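Laundry on Friday evening

When I moved to the Niren building, the kitchen was the first thing my friends asked about. For me the more important question was where I will wash my clothes. In my old apartment on Figueiredo Street I had my own small washer and a folding rack, and the rack stood in the middle of the living room from October until April. Everything I owned smelled a little bit of soup.

Now I use the shared laundry room on the ground floor. It took me several weeks to like it. In the beginning I was nervous, because the labels are in Chinese and I read Chinese slowly, like a child with a finger under each word. The dryers carry the name 智慧烘, which I would translate as "smart drying," and then a number. I learned the numbers first. Now I say to myself "number one is free" and I feel like a local person.

My habit is to go down on Friday at 4, before the other people come home from work. I take two bags. One is for towels and sheets, the other for everything that must not be too hot. I check all the pockets at home, and then once more in front of the machine. Last winter I dried a lip balm together with a gray sweater, and I don't want to speak about it more.
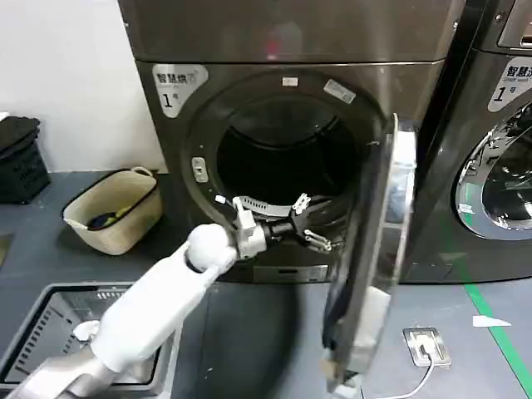 Before I put anything in, I put my whole arm into the drum and feel along the back. The drum is dark inside and one black sock is very easy to miss. I have found there other people's socks, a hair tie, and one time a pillowcase with small lemons on it. It hung on the hook by the door for 2 weeks until somebody took it.

I also wipe the rim with a dry cloth. Then I shake every piece separately. My mother always did this with wet laundry, and I thought it was only her way to be angry at it – but the towels really come out softer when they don't go in as one big ball. Sheets I dry alone. If I put a T-shirt with them, the sheet eats the T-shirt and it comes out wet in the middle.

The waiting time was a problem for me at first. I went upstairs, I started to cook, and I forgot. Now I bring a book or I walk to Fuveck, the small bakery behind the parking lot, and buy a roll with sesame. When I come back, I fold immediately on the spot, while the things are warm. Shirts first, then towels, and socks I leave for home, in front of the television.

The old rack from Figueiredo Street I still keep, behind the wardrobe. I use it for wool, and for the gray sweater, which now fits my niece.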